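Public Law – Week 3 handout
Delegated powers and parliamentary scrutiny
Tutor: Yvonne Bloxham

Most law made in the United Kingdom in any year is not made by Act of Parliament. It is made by ministers, usually as statutory instruments, under powers that an Act has given them. The Act is called the parent Act.

Procedures
Under the negative procedure, an instrument becomes law unless either House votes against it within the set period. Under the affirmative procedure, both Houses must approve it. Neither House can normally amend an instrument. It is accepted or rejected whole.

Henry VIII powers
These allow a minister to change primary legislation by regulations. Be ready to explain why they attract criticism, and why governments of all parties still ask for them. A power to make "consequential" changes may be wider than it first looks – read the wording closely.

Judicial review
An instrument can be quashed if it goes beyond the parent Act. Courts presume that general words do not take away basic rights, such as access to a court.

Seminar problem
The Wulstead Harbour Act lets the minister make "such provision as appears necessary" for the running of the port. Regulations are made under it which bar Lusico from appealing against a refused licence. Advise Lusico.

Answers of no more than 601 words go to Kolbrún Norðdahl by 4 March 2022. Please bring a copy of the problem to the seminar, which is in Room 11.

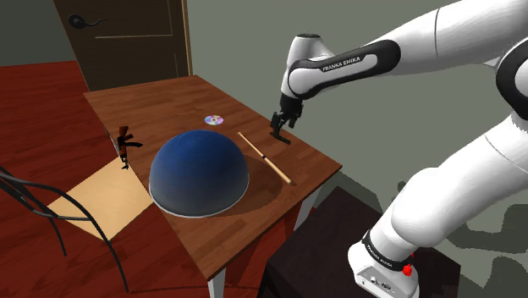 Students in the Csonka group should use the same problem but advise the minister instead.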